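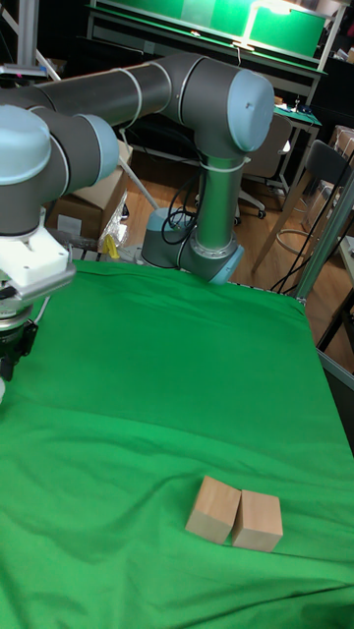
This site uses cookies to remember your settings. Accept | Manage preferences

Does dry mouth get worse in exam block? A student project report

By Sreekumar Joseph
June 24, 2023

I picked saliva for my health science project, and yes, my housemates have had plenty to say about it. The idea came from a lecture on why people get more cavities when their mouths are dry. Saliva rinses away bits of food, buffers the acid that bacteria make after we eat, and carries calcium and phosphate back to the enamel. I'd never given it a second thought! Then exams rolled around, I was living on iced coffee and cough lollies, and my tongue felt like carpet every afternoon.

So I wanted to know if other students felt the same, and what they did about it.

What I did

I put together a short questionnaire and got 40 students to fill it in at the Kazmi campus library (thank you to everyone who did it while clearly trying to study). It had 8 questions on how often their mouth felt dry, what they drank during the day, whether they took any regular medicines, and whether they breathed through their mouth at night. I named the questionnaire Flutinel, mostly because my supervisor said it needed a title and I was eating lunch at the time.

I also asked for a smaller group to keep a diary for a week, and seven people stuck with it for the full seven days. They wrote down every drink and gave their mouth a dryness score morning, midday and bedtime.

What came back

Dryness was a lot more common than I'd expected, and mornings were the worst by a fair way. The mouth breathers scored higher than everyone else, and so did the hay fever crowd, which fits with what I'd read about antihistamines. Coffee was messier. Some of the heavy coffee drinkers had no trouble at all, and one diary keeper who only drank water had the driest scores of the lot – I still can't explain that one.

The bit that worried me was what people reached for. Lots of them sucked on ordinary sugary lollies or sipped soft drink for hours. It does get the saliva going for a while, but the teeth are sitting in sugar and acid the whole time. Sugar-free gum came up much less often, even though it does the same job without feeding the bacteria.

Problems

My sample was whoever happened to be in the library, so it's hardly a fair slice of the uni. Everything was self-reported too. I would have loved to measure saliva flow properly (you spit into a cup for five minutes and weigh it), but ethics approval was going to take longer than the semester did. And I forgot to ask about smoking and vaping, which my marker will definitely notice.

If I did it again

I'd run the diary twice, once in a quiet week and once in exams, so there was something to compare. Without that I can't really say exam block makes it worse, only that plenty of people felt dry during it. I'd also ask about mouthwash, as a couple of people wrote in the margins that the strong alcohol ones stung and left them feeling drier.

As for me, I've swapped the lollies for gum and I keep a water bottle by the bed. I've also booked a check-up, my first in an embarrassingly long time – it's the week after results come out.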